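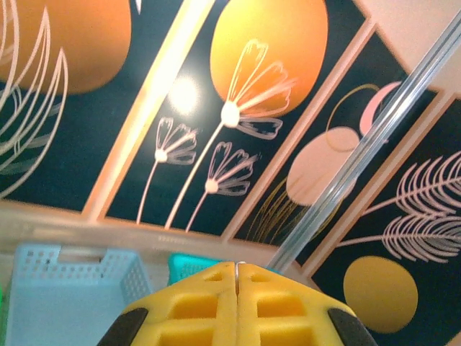 Will the new Hornance face cream be on the shelves before the end of the year?
The first tubs go out in January, once the printed labels have been checked against the final list of ingredients.

Minutes, product range meeting, 12/18/24

Chair: Hammad Soomro

1. Minutes of the last meeting
Agreed with one correction. The Suro hand balm comes in a tube.

2. Face cream
Labels as noted above. The unscented version was preferred by most testers. Three testers found it heavy under foundation, and the leaflet will suggest using less in the morning.

3. Lipsticks
Fevomport sent 15 shades. The two browns are too close to each other and one will be dropped. Brito has asked for a matching liner. Price to be discussed in June.
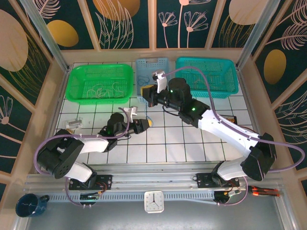
The liner would need a softer pencil than the one we sell now, which drags on dry lips. HS to ask Brito for samples in both rose and plum.

4. Testers
We have almost 200 names on the list but few with oily skin. A notice will go in the next newsletter.

5. Any other business
Two shops have asked for smaller mascara boxes. Carried over.

Next meeting: date to be sent by email.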